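Print this release | E-mail this release

FOR IMMEDIATE RELEASE
29 March 2024

Trisham Publishes Sorting and Storage Specification for Canvas Footwear

WANLOW – Trisham, a supplier of sorting and storage services for footwear resellers, has published its handling specification for used and returned canvas sneakers. The document covers intake, identification, lace and lining preparation, filling, labeling and shelf storage. It replaces three separate work instructions used at the company's Wanlow site and applies to all canvas pairs received from Pasaribu and Tresusari, the two resale chains served from that building.

The specification is 16 pages long and is issued free of charge to customers. Smaller shops may adopt it in whole or in part.

Scope

The specification applies to low and high canvas uppers with rubber or foam soles, in adult and children's sizes. Leather, suede and knitted uppers are excluded and remain under the earlier instruction. Shoes with visible mold, separated soles or missing insoles are rejected at intake and do not enter the process.

Intake and pairing

Shoes are received loose or in pairs. Loose shoes are held on a pairing rack for 36 hours. A shoe that has not been matched in that period is moved to singles storage under its own number.

Pairing is done by brand, model, size and sole pattern, in that order. Color is checked last. Canvas fades unevenly, and two shoes from one pair may differ in shade if one was stored closer to a window. Under the previous instruction color was checked first, which led to correct pairs being split.

Identification

Identification is made from the inside of the shoe where possible. Tongue labels and heel patches are often missing or worn, and a printed insole usually gives the brand name at a minimum. The operator records brand lettering exactly as printed, including capitals. Secondary text in any script is recorded as "present" and transcribed only if every character can be read. Partial transcription is not permitted. A faded logo is recorded by shape – circle, square, shield, other – with the word "faded" added.

Insoles are not lifted during identification. Removable insoles tend to shift when pulled, and a shifted insole has been the most common cause of a pair being returned to the bench for rework.

Laces

Laces stay in the shoe unless they are broken or knotted beyond opening. They are loosened through the top eyelets and laid to the outside of the upper, clear of the opening, so that the insole print can be read. Marks on the lace are noted on the record if they are longer than the width of the lace. Smaller marks are disregarded. Replacement laces are matched to length first and color second.

Filling

Each shoe is filled with plain white tissue, crumpled by hand and placed in the toe. Printed paper and newsprint are excluded because ink can transfer to light linings. Filling must hold the toe shape without stretching the canvas. Overfilled shoes show a raised line along the piping and are to be opened and filled again.

"The old wording only said to fill the shoe," said Ese Haruna, process lead at Trisham. "We had toes packed hard on one bench and almost empty on the next. The new text says where the paper goes and what the piping should look like afterward."

Surface and lighting

Benches used for identification are fitted with a plain, light-colored top. Dark tops were discontinued in March after navy and black uppers proved difficult to inspect along the edges. Lamps are set to one side of the bench at a low angle, which makes shallow print on an insole easier to read than direct overhead light.
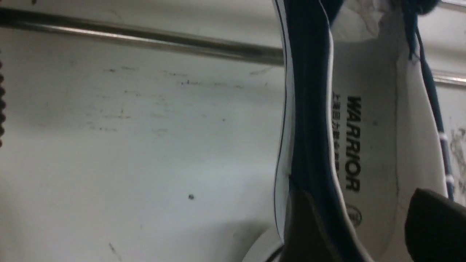
Which part of the shoe should be checked first for a brand name?
The insole, then the tongue label, then the heel patch. If none of the three can be read, the pair is recorded as unbranded and priced by size and condition.

Labeling and storage

The record label is attached to the storage box and never to the shoe. Adhesive labels on canvas leave residue, and string tags catch on the eyelets. Each box carries one pair, placed heel to toe with the soles outward. Boxes are stacked no more than 8 high. Shelves are kept clear of exterior walls and heating pipes.

The first issue was trialed on 200 pairs at the Wanlow site. Following the trial, the section on lace marks was shortened and the logo shape list was reduced to the present four entries.

"Most of the comments from the benches concerned wording," said Kelechi Adeyemi, who edited the document. "Sorters wanted one instruction per line and no cross-references. Both changes are in the published version."

Availability

The specification is available on request in print or as a file. Customers holding the earlier canvas instruction should discard it when the new copy is received. A corresponding document for knitted uppers is in preparation – no issue date has been set.

About Trisham

Trisham sorts, pairs, records and stores footwear for resale businesses. The company operates from Wanlow and handles canvas, leather and knitted shoes.

Contact: Trisham Press Desk, Wanlow | © Trisham. All rights reserved. | Back to top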